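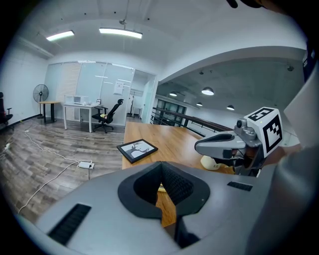

A bit of the wooden tabletop, seen through the opening.

I have now read the phrase "buy it once" so many times this month that I've started to distrust anyone who types it. It was on the Butik newsletter in August, it was on the tag of a dish towel, and it was the entire argument my friend Rakiya Mohammed used to get me to look at an 85 dollar cutting board. Eighty-five dollars. For a board.

I did look. It was a nice board. I asked the man at the Mistdale shop what would happen to it in ten years and he said it would "only get better," and when I asked how he knew, he told me the company was 5 years old. So that's where we are with evidence.

My problem isn't with good stuff. My grandmother had a soup pot that outlived two stoves and I would fight a cousin for it. But she didn't buy it as a forever pot. She bought it because she needed a pot and it was on sale, and then it happened to last, and we forgot all the other pots that didn't. I think a lot of the talk about how well things used to be made comes down to this. You only meet the survivors.

Rakiya says I'm being difficult and that spending more up front saves money later. Maybe! I would like to see somebody do the adding. I went through my own kitchen drawers one evening and wrote down whatever I could remember the price of, and the thing I've used longest is a paring knife from a grocery store rack. The expensive peeler from Porkis went dull before its first winter was over. They have a lifetime guarantee, and I wrote to them about it. It took 13 emails. The guarantee covers the handle.

Read those guarantees, by the way. Whose lifetime is usually the first question. The Hutapea one (they make the frying pan everyone seems to own now) says "the lifetime of the product," and I've gone over that line more than once trying to find a way it could mean anything. If the pan quits, its lifetime is over, and so is the guarantee.

Funmilayo Babalola left a comment on my last post saying I should at least give credit to brands that sell spare parts. Fair enough, I do. A replacement gasket is worth more to me than a paragraph about heritage. But check the price first. I found a lid knob for 26 dollars plus shipping, on a pot that cost not a whole lot more than that new.

What I do now is pretty dull. I buy the middle one. I ask people who own the thing and have stopped being excited about it. If a review was written in the first week I skip it, which gets rid of more than half of them. And I wait a while before I order, long enough for the ads to quit following me, and a good part of the time I find I've forgotten what it was.

Rakiya did buy the board, for the record. She oils it every month and keeps it standing up against the backsplash, and when I went over for dinner she cut the onions on a plastic one. I'm going to ask her about it again next year.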